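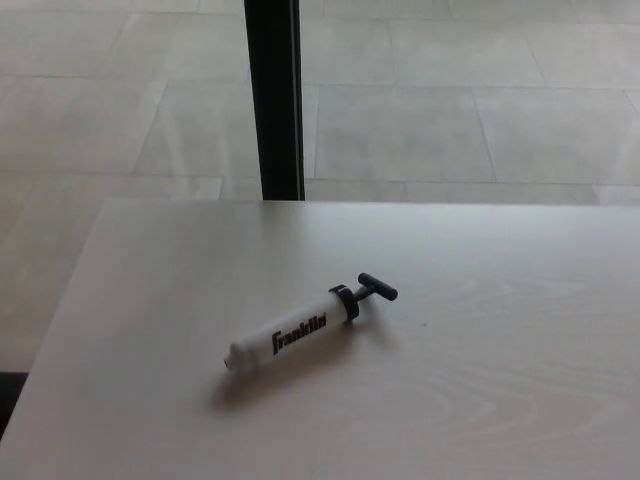 4. Inflating the balls

The Skemell ball set ships flat, and the leaflet in the carton says any hand pump will do. We have our doubts about "any." A small pump with a T-shaped handle, like the white Franklin on the table, is the sort we mean throughout this section. Foot pumps and the compressors sold for car tires move too much air for a ball this size, whatever the packaging promises.

Before you start

Lay the pump on its side on a flat table and look at the opening at the nozzle end. Grit in there goes straight into the valve. The set includes 2 needles and a sachet of Bondix valve oil. If the sachet is missing, a drop of glycerin does the same job, and we have yet to see proof that the branded oil does it any better.

Steps

1. Pull the handle all the way out and push it back in. You should feel air at the nozzle. If you don't, stop and see "Pump gives no air" below.

2. Screw the needle into the nozzle by hand. Do not use pliers.

3. Put one drop of oil on the needle.

4. Find the valve and push the needle in straight, with a slight turn. If it resists, take it out and oil it again.

5. Hold the ball still between your knees and pump with full, slow strokes. A flat Skemell ball takes roughly 17 strokes. The carton gives a lower number, which we could not match.

6. Press the ball with both thumbs. It should give a little.

7. Pull the needle out in line with the valve.

Caution: Never rock the pump from side to side while the needle is in the ball. A needle that snaps inside the valve means a new ball.

Note: The thumb test is crude. For league play use a gauge, and check it against a second gauge before you believe it. The dial on the Mancuso gauge is easy to read, but easy to read and correct are different things.

Pump gives no air

Unscrew the needle and try again without it. If air comes now, the needle is blocked; fit the spare. If there is still nothing, the seal on the plunger has probably dried out. Clostier sells a repair kit for this. Try a smear of petroleum jelly on the seal first, then work the handle 4 times before refitting the needle.

Storage

Take the needle off and push the handle in before putting the pump away.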